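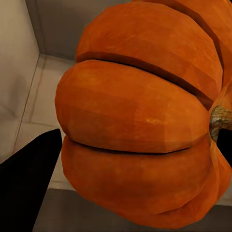

**October, Friday. Storage trial, Plevside shed, second weighing.**

Started 7:40. Door log shows the cold side opened twice overnight, both times short. Not us. Asked Heino Uibo, who said it was the delivery for Rebane and that he had signed for it. Added to the door log in pencil. The log should be in pen but the pen on the string is dry.

Set point in both bays is 13 °C. Bay A read 13 on the wall unit and the same on the hand probe at chest height. Bay B read 13 on the wall unit, but the hand probe was a degree and a half higher near the ceiling and a degree lower at floor level by the door. Same pattern as the first weighing. The wall sensor in B sits in the return air and tells us about the return air. Any comparison of A with B has to carry this.

## Fruit

223 fruit in the trial, all from the Skanddale field, all one cultivar, cut in one morning. Split as before:

- Bay A: cured warm before going to set point
- Bay B: straight to set point, no cure

Stems left long on everything. Fruit that came in with no stem went to the reject bin at intake and is not in the 223. There was some argument at intake over stems that were present but loose. Jurgita Vasiliauskas kept them in if they did not turn under finger pressure. I would have been stricter. Since the rule was applied to both bays alike I have left it alone, but it goes in the write-up.

43 fruit were tagged at intake for visible skin damage (scrapes, one-side scald, shallow cuts). These carry a yellow tag over the white one. They were meant to be split evenly between the bays and 43 does not split evenly, so A has the extra one.

## Balance

Check block is 585 g, the old brass one from Titemgate.

- Before start: 585
- After first pallet: 585
- After second pallet: 584
- After break: 585

Drift of one gram does not matter on whole fruit. It would matter on the rind plugs, so the plugs were done on the small balance in the prep room, which was leveled and zeroed with the draft shield closed. The platform balance needs a firmer floor. When the pallet jack goes past, the display takes several seconds to settle. I waited for the stable mark each time and did not write down anything without it.

Block goes back in its box. It was on the windowsill this morning and had dust on it. Wiped with a dry cloth, no solvent.

## Weighing procedure as done today

Written out in full because Syafiqah Harahap is doing the next one alone.

1. Take one crate at a time to the platform. Leave the rest of the pallet in the bay with the curtain down.
2. Lift each fruit with a hand under it. Never by the stem.
3. Read the tag aloud, place on the pan, wait for the stable mark, read the mass aloud.
4. Second person writes both and reads both back.
5. Turn the fruit over and check the blossom end and the ground spot.
6. Return to the same crate in the same position, ground spot down.
7. If there is condensation on the skin, stop. Put the crate back and lower the room humidity before going on.

Step 7 came up once, with the third crate from B. The prep area had been mopped. Moved the fan, waited, skin was dry to a paper towel, then went on. The masses from that crate are marked with a dot in the margin.

If working alone, steps 3 and 4 become: photograph the display with the tag beside it, write from the display, and check against the photographs at the end of the crate. Not at the end of the day. We tried that last season and found two swapped rows with no way to tell which two.

## Observations

Mass loss is in the direction expected. Cured fruit had lost more at the first weighing, which is the cure itself, and has now leveled off. Uncured fruit started with less loss and is losing faster. The lines have not crossed. I have not run any statistics and will not until the third weighing is in.

Soft fruit: 13 in total, A and B together. Coincidence with the set point, and already a source of confusion on the whiteboard, where someone wrote "13" with no unit. Whiteboard now says "13 soft" and "13 deg".

Of the soft ones, most are yellow-tagged, as one would hope. The white-tagged soft fruit are the interesting ones. In each of these the soft area begins at the stem scar and runs down the nearest groove between ribs. None of them started on the crown of a rib. Two possible readings:

- Water sat in the groove at some point, in the field or on the trailer, and the infection came in there.
- The stem tissue was already infected and the groove is simply the nearest low place.

These could be separated by cutting. If the stem is clean inside and the flesh under the groove is not, the first reading is favored. Cut two today as a start. One stem was clean in section. The other was brown through the center. So no help yet. Remaining soft fruit bagged singly, labeled, moved to the isolation shelf. Do not leave these in the bays.

Mold on the surface is not being scored as soft. Several fruit in B have a gray bloom on the cut end of the stem and nowhere else. Recorded as "stem bloom" in the notes column. Under the hand lens it looks dry and powdery. No swab taken. Ülle Kivi has plates if we want them and will need a day's warning.

## Rind plugs

Took plugs from the cut fruit and from four sound ones (two per bay, drawn from the spares, not from the weighed set). Cork borer, one plug from a rib crown and one from a groove per fruit, halfway between stem and blossom end.

Rind is thinner in the groove than on the crown in every pair. Expected. What I did not expect is how much trouble the groove plug is to take square. The borer walks toward the low point and comes out with one side longer. Thickness then depends on which side is measured. Options:

- Measure four points around each plug and use the mean
- Cut a flat with a razor before boring (loses some rind, so no good for thickness)
- Section the whole fruit at the equator and measure on the slice

The third is the right one for thickness. Slices take longer but there is nothing to argue over afterward. Plugs remain useful for the puncture test and for dry matter. From the next weighing onward: slices for thickness, plugs for the rest.

Puncture test was not run. The probe tip has a burr on one edge, visible under the lens and easy to feel with a fingernail. Saulius Kalniņš has a replacement on order. Do not file the old one. A filed tip has a different area and none of last year's readings could be compared with it.

Plugs in the drying oven at 11:50, tins numbered on the lid and the base. Tins were dried and weighed empty first.

## Humidity

Both bays within range on the wall units. I do not trust B for the same reason as the temperature. Salt check on the two loggers is overdue. Sealed a box with the saturated salt slurry and both loggers at noon, to be read tomorrow morning after a full overnight. Bays are running on wall readings only until then, so there is a gap in the logger file. It is not a fault. Do not fill it in by drawing a line across.

## Crates

Some of the crates in B are stacked one higher than the plan. The bottom layer is carrying more than it should. Looked for pressure marks and found flat spots on two fruit, both in the bottom crate of the stack by the door. Could be old ground spots. I have circled them in grease pencil so that the edge can be checked for spread. Restacked to plan height with Heino before lunch. The air gap behind the pallets was also down to a hand's width and is now back to the tape line.

Slats on one crate are splintered on the inner face. Fruit moved to a spare crate, same order, and the old number transferred to the new crate. Old crate is by the outer door with a cross on it.

## Changes to the sheet

Jurgita asked for a column for stem condition. Agreed. Codes: F firm, L loose, B bloom, X detached. One letter only. If two apply, use the later one in that list. Back-filled for today from the notes column. Not back-filled for the first weighing, where the notes are too thin to do it fairly.

The "remarks" column stays free text. "OK" is not a remark. Leave it blank.

## Open

- Read loggers in the salt box, tomorrow a.m.
- Tins out of the oven tomorrow, into the desiccator, weigh when cool
- Second sensor for Bay B, at crate height, away from the door. Saulius to say whether the controller has a free input
- Cut the remaining soft fruit, stem section first, then across the groove
- Ask Skanddale whether the trailer was sheeted on the day of cutting and whether there was dew
- Puncture test on hold until the tip arrives
- Pen for the door log

Finished 15:10. Both curtains down, lights off in A and B, prep room fan left running.

**Added later, same day.** Skanddale called back. Trailer was not sheeted. Dew was heavy and cutting started before it lifted, on the lower end of the field first. The intake sheet has load order but not field position, so white-tagged soft fruit can be checked against load order and no further. Syafiqah has the intake sheet.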